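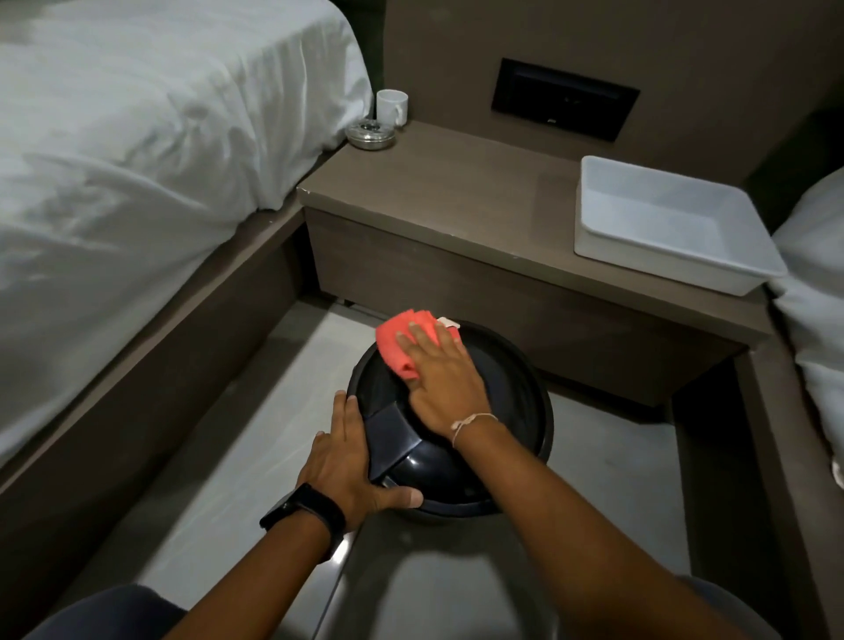 Chapter 14
Platform Fragmentation and the Device Matrix

Home Contents Previous Next Glossary Index

11 min read

14.1 The Problem of Many Devices

A mobile operating system that is licensed to more than one manufacturer will, within a few product cycles, run on hardware its designers never tested. Screens differ in size and density. Radios differ in the bands they support. Memory, sensors, camera modules and graphics drivers are chosen by each manufacturer to meet a price. The operating system hides part of this variation from the application developer and exposes the rest.

The term fragmentation is used for the part that is exposed. It is used loosely in the trade press, where it can mean anything from a slow update to a missing button. In this chapter it has a narrower meaning: a difference between two devices, both of which claim to run the same platform, that causes one application to behave differently on each.

Under this definition a low-resolution screen does not by itself constitute fragmentation. If an application draws its layout correctly on both a small and a large display, the difference has been absorbed. If a button is pushed below the visible area on the small display, the difference has reached the user and must be counted.

14.2 Three Sources of Variation

Kaczorowski divides the sources of variation into hardware, version and vendor layers. The division is not perfectly clean, but it is adequate for planning.

Hardware variation is fixed at the time of manufacture. A phone without a compass will not acquire one. An application can query for the component and either adapt or decline to install.

Version variation arises when devices in use run different releases of the operating system. Unlike hardware variation it can change during the life of the device, though often it does not. An update passes from the platform owner to the chip supplier, then to the handset manufacturer, then in many markets to the network operator. Each party tests it, and each may decide that the remaining sales of a model do not justify the cost.

Vendor variation is introduced on purpose. Manufacturers replace the home screen, the dialer, the keyboard and the power management rules in order to distinguish their products. Of these, power management causes the most trouble. A background task that runs on schedule on one handset may be suspended on another with identical hardware and the same system release, and the documentation seldom says so.

14.3 Case: The Skirlow Messaging Client

Skirlow was a messaging client developed by a small team under Gwion Foulkes. At first release the team tested on four handsets, all from one manufacturer. In the first month it received 604 fault reports that could be traced to a specific model. Foulkes and his colleague Keyvan Sharifi sorted these by cause and found that 63 percent involved delayed or missing notifications. Nearly all of that group came from handsets carrying the Zellitero interface, a vendor layer that closed idle network connections when the screen was off.

The team first tried to detect the vendor layer by reading the model name. The list of names grew to 32 entries and was out of date whenever a new handset shipped. In the second version the client measured the interval between expected and received messages and changed its connection method when the interval exceeded a threshold. No model names were needed, and the list was deleted.

The case shows the general preference for testing behavior over testing identity. A model name is a claim about a device -- it may be reused, altered by a network operator, or reported incorrectly. A measurement describes what the device does.

14.4 Building a Device Matrix

A device matrix is a table used to decide which handsets will be tested. Rows represent devices. Columns represent the properties expected to affect the application, such as system release, screen class, available memory and vendor layer.

The method given by Marras and Guerra starts with the columns. Properties that the application does not use are struck out. Devices are then added until every remaining value appears at least once, and further devices are added only for combinations known to fail. Section 14.5 applies the method to Datero, a route-planning application, and compares the result with a matrix drawn up from sales rank alone.

Key terms: device matrix, fragmentation, vendor layer, version variation

Shares 32 Comments 14

Previous Next Back to top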